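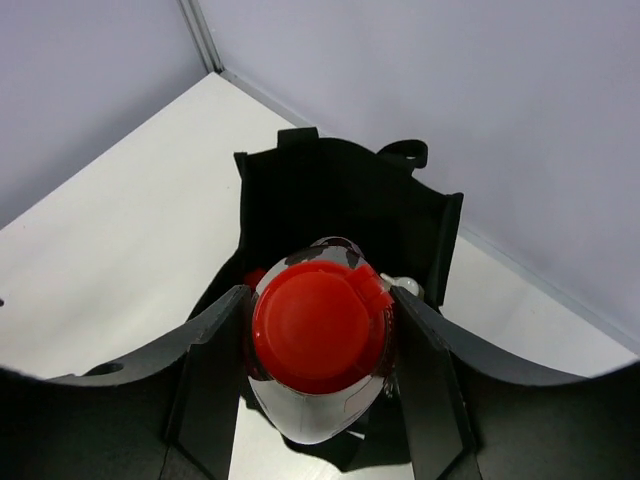
Gudadine, 2/13/25

Wrist camera view drifting on our bagging cell – who else has had to chase this?

cellmate_ro
Posts: 279

Hi all, long time reader and I finally have something worth asking. I look after one cell on the Mellereo line. Single arm, two-finger gripper, small camera on the wrist looking down past the fingertips. It handles the grocery type stuff, canisters and the like, in and out of soft black bags on a white table. The shot at the top is from the wrist camera with a canister in the grip, red lid between the fingers.

My trouble is the grip height. When I set it up in October the fingers closed on the body well under the lid, every time. Now the right fingertip likes to end up just under that tab on the lid, and I don't love it. If the tip catches the tab on the way up, the lid goes with it and I get to sweep the cell. I've redone the tool center point twice. First time it was good for 100 cycles and then crept off again. Is this mechanical, or am I fooling myself with the camera?

beltandbraces
Posts: 892

Before you touch any numbers, check the screws on the camera bracket. Put a straightedge across both fingertips with the gripper closed and jog down until it just kisses the table. Write the height down. Run 50 cycles, do it again. If the height is the same, your arm is fine and the camera moved. Ten minutes of work and you stop guessing.

Also, what pads are you running?

cellmate_ro

Stock pads, the dark ones it came with. I wipe them with alcohol at shift change. I'll do the straightedge thing tonight.

quietservo

I'm going to disagree with the bracket theory. Look where he's picking: against a black bag, black inside, dark fingers. The camera has one bright round thing to lock onto and that's the lid. If the vision is finding the lid and measuring down from it, then any lid that sits a little high or gets turned around shifts your pick. I'd bet the arm is going exactly where it's told.

Turn the canister so the tab faces away from both fingers and see if your problem goes away.

beltandbraces

Sure, but he said it was fine in October with the same lids. Parts that were fine and then creep are loose until proven otherwise. I've been burned by clever vision explanations before.

quietservo

He said it was fine. He didn't say it was the same lids :)

cellmate_ro

Ha, okay, fair. I went and asked and we did change canisters over the holidays. The old ones had a plain lid with no tab. So that's a point for quietservo. I don't teach the tab direction at all right now, it picks whatever way it's facing.

mopbucket77

Can I throw in the bag? We ran soft bags at Cernevent and they gave us more grief than the arm ever did. The handles flop over, the mouth sags, and one day the bottom rides up and whatever's inside sits higher than you taught it. We ended up with a wire hoop that holds the mouth open. Ugly, but I quit getting calls at night.

I'd keep the camera lens on the list too. Ours fogged up with a film you couldn't see until you wiped it.

cellmate_ro

Update, and you both get to be right, sorry! Straightedge test: fingertip height same before and after the 50 cycles, so the arm is holding. But one of the two bracket screws on the camera took almost a quarter turn. No thread locker on it, which is my own fault. I cleaned it, put a drop of the blue stuff on, and redid the camera calibration with the Rungrueang target sheet.

Then I taught the pick off the side of the body instead of the lid and added a wrist rotation so the fingers close clear of the tab. Haven't run it long enough to brag.

beltandbraces

Quarter turn is plenty at that distance. Put a paint mark across the screw head so you can see it from outside the guard next time.

quietservo

I'd still rotate the wrist first and lower the pick second. If you go lower in a soft bag you start pinching the fabric along with the canister, and then it comes up with the bag hanging off it.

mopbucket77

^ this, ask me how I know. Also check the force setting if you go lower, ours was dialed in for the stiff part near the rim and it dented the middle.

cellmate_ro

Hadn't thought about the force. It's still whatever I set in October. Does anybody have a starting point for thin-walled stuff, or do you just creep up until it stops slipping?

beltandbraces

Creep up. Start low, lift it an inch over something soft, wiggle the wrist, add a little, repeat. Write the number on the cabinet door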